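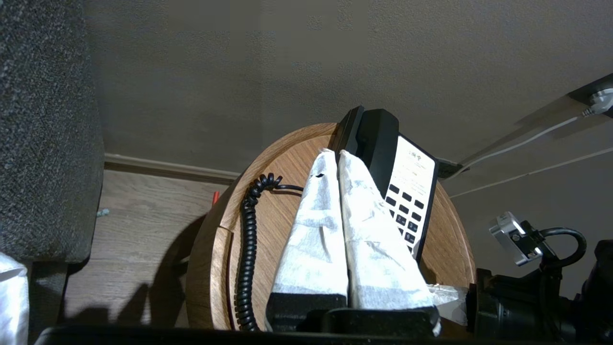
Can I keep my old landline number if I switch the house to internet phone service?
Posted by Nandi Steyn

My household has had the same landline number for many years, and it is printed on medical forms, school records and the paperwork for a small bookkeeping practice. Our current provider, Vimitz, has written to say that copper service on our street will be withdrawn in October. We have received an offer from Lillo for home internet with a voice line included. I would like to know whether the existing number can be moved, in what order the steps should be taken, and whether our present corded telephones will continue to work. We also have a monitored alarm, supplied by Bisgaard, which dials out over the same line.

Dumisani Nkosi
Your number can normally be transferred, provided that you remain in the same local calling area and that the account is active on the day the transfer is carried out. Please do not cancel the Vimitz service yourself. The new provider submits the request, and the old service closes when the transfer is complete. A number that has been disconnected may be returned to the general pool, and recovering it is difficult.

Before you place the order, obtain a recent bill from Vimitz. The name, service address and account number you give to Lillo must match that bill exactly. A missing apartment number or a shortened first name is a common cause of rejection, and each rejection restarts the process. If the account carries a transfer PIN or a port freeze, ask Vimitz to supply the former and remove the latter.

In my own case the transfer took 3 business days after the paperwork was accepted. Residents of rural areas should allow for a longer period. Ask Lillo to confirm the date in writing, and keep both services running until you have received incoming calls on the new one from a cell phone and from another landline.

With regard to the telephones, most touch-tone sets can be plugged directly into the voice port on the new modem or adapter. Rotary sets are less certain, as many adapters do not recognize pulse dialing. If you wish to use the existing wall jacks throughout the house, the interior wiring must first be disconnected from the outside line at the network interface box. Connecting an adapter to wiring that is still attached to the telephone company's line can damage the adapter.

Sizwe Visser
We switched last year and kept the number. No difficulties, although the caller ID name was wrong for a time and had to be corrected by the new company. Check your long distance rates.

Zihan Yan
The reply from Dumisani Nkosi is sound. I would add the following with regard to the alarm and emergency calls.

Contact Bisgaard before you agree to a transfer date. Older alarm panels may not communicate reliably over an internet voice line, and the company may require a cellular communicator. Once the work is done, ask the monitoring center to run a test signal and to confirm that it was received.

Internet voice service also depends on household power. Our modem and adapter run from a battery unit for over 2 hours, after which the line is lost until power returns. If anyone in the home relies on the telephone for medical reasons, raise this with the provider at the time of ordering.

Finally, register your street address for 911 with the new provider, and update it whenever the adapter is moved to another location. Registration is done in the account settings or by calling customer service.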